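From: Dymphna Hennessy
To: Cenwood Swap List
Subject: Re: Tuesday table, what's still going

Bláthnaid Dunne wrote:
> Could whoever has the leftovers from the swap please say what they are?
> I was promised flowers. Also Gearóid wants to know if the drawstring
> pouch went, and whether it would take a pair of reading glasses.
> And is there still a pickup, or has that gone the way of the newsletter?

Bláthnaid,

There is still a pickup. There is also, in theory, still a newsletter.

You are in luck with the flowers, provided you aren't fussy about them ever having been alive. There's a bunch of yellow ones, very cheerful, and a sprig of small white ones on a stem so long that I can't think what vase it was meant for. Both are artificial, so they will survive your kitchen windowsill, where I have seen better plants go to die.

The pouch is black velvet with a thin black drawstring. Gearóid can try his glasses in it when he comes. I'm not driving over to Plundale to measure his face.

Also unclaimed: one small round glass cup, clear, in want of a wash, and the boxy thing in the plastic wrap, white with green on it. Asabe put it in and says she'll take it back if it's still with me in September. Róisín has asked for it twice and withdrawn twice, so I'm treating her as undecided.

Pickup is my side door, between 2 and 4 on Tuesday. Ring the bell and then wait, please. Last time I had 13 people through and most of them knocked, rang and phoned me in the space of a minute. If you want something held, reply to the list and not to me alone, or we'll have the business with the cake stand all over again.

Dymphna

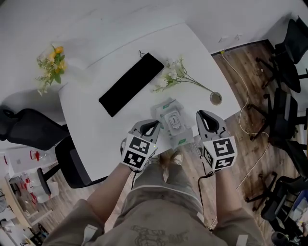

Leftovers: yellow flowers, white sprig, pouch, cup and the wrapped item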